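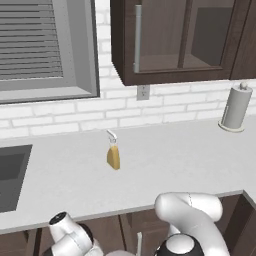 ## 1/13

Spray bottle, counter, sink on the left, paper towels on the right. Four months ago I would not believe that I can spend a full working day thinking about one yellow bottle. I work for a cleaning company in Alelville, we clean rental apartments between guests, and since August a part of my job is done inside a computer. A small thread about how the work changes for us.

## 2/13

First, what we have. The company is called Linosel. We have 224 apartments under contract. The kitchens are the slow part of every visit, so the management decided to try a two-armed robot for the counters. We call it Tirico, like the project. It practices in simulated kitchens before it comes near a real one.

## 3/13

My old job: team lead, six people, one van, a big bag of keys. My new job: the same, but two days of the week I sit in the office and review practice runs. I open a kitchen on the screen, I watch what the arms do, and I write what a cleaner would say about it.

## 4/13

The engineers are polite and they work hard, but they did not clean kitchens for a living. In the first version of the task list there was "clean counter" as one line. One line! I asked where is the part when you move the things that stand on the counter. They looked at me, then they opened a new document.

## 5/13

So now the bottle has its own task. Take it by the body, lift it, put it on another place, do not press the trigger. For a person this is nothing. For a gripper it is a narrow shape with a nozzle on top, and you must decide from which side you come. I have written more words about this bottle than about my own apartment when I was selling it.

## 6/13

A thing I had to learn: a good run is boring to watch. In the beginning I gave high marks to the fast ones. Later I understood that fast near the sink edge is what I would correct in a new colleague also. Now I give marks the same way I train people – slow first, then we talk about speed.

## 7/13

How the team took it. Not well, at first. We heard the word "robot" in a meeting about the budget, and this is a bad place to hear it. Two colleagues started looking for other work the same week. One of them left. I don't blame her, and I think the company should have spoken with us before the contract was signed, not after.

## 8/13

What we got after we complained: a written paper that no hours are cut during the trial, and that review work is paid at the team lead rate for anyone who does it. The second point was harder to get than the first. At the beginning they wanted to call it "feedback" and pay nothing extra.

## 9/13

Giáp is the name of our review tool. It is simple: a video of the run, a box for a mark, a box for a comment. I have now reviewed nearly 500 runs. After a long session my eyes are tired in a way that my back never was. It is a different tiredness and I did not expect it, so I take a break every hour and walk to the window.

## 10/13

Some of my comments from the last weeks, without the numbers of the runs:

- "Bottle is put down too close to the edge. Guest will knock it."
- "Good grip, but why does the other arm wait in the way?"
- "Please add a kitchen with crumbs behind the paper towels. There are always crumbs behind the paper towels."

## 11/13

The last comment became a real request. The simulated kitchens were very tidy, and our kitchens are not. I made a list of what we really find: rings from coffee, sticky spots near the stove, hair, a wet sponge left on the wood. Every person in the team added something. It was the first meeting about Tirico where people were laughing.

## 12/13

What I still worry about. If the counters go to the machine, the people keep the bathrooms and the beds, and these are the heavy parts. The counter was the moment when you stand straight and breathe a little. I have said this to the management two times. They wrote it down. I will say it a third time at the October 2023 review.

## 13/13

Many people asked me by message if I am for it or against it. I am for being asked. If your workplace starts something like this, try to get one person from the floor into the project from the first week, with paid hours – and let this person write the task list. Tomorrow I have a batch with a new sink, deeper than the old one. I will post how it goes.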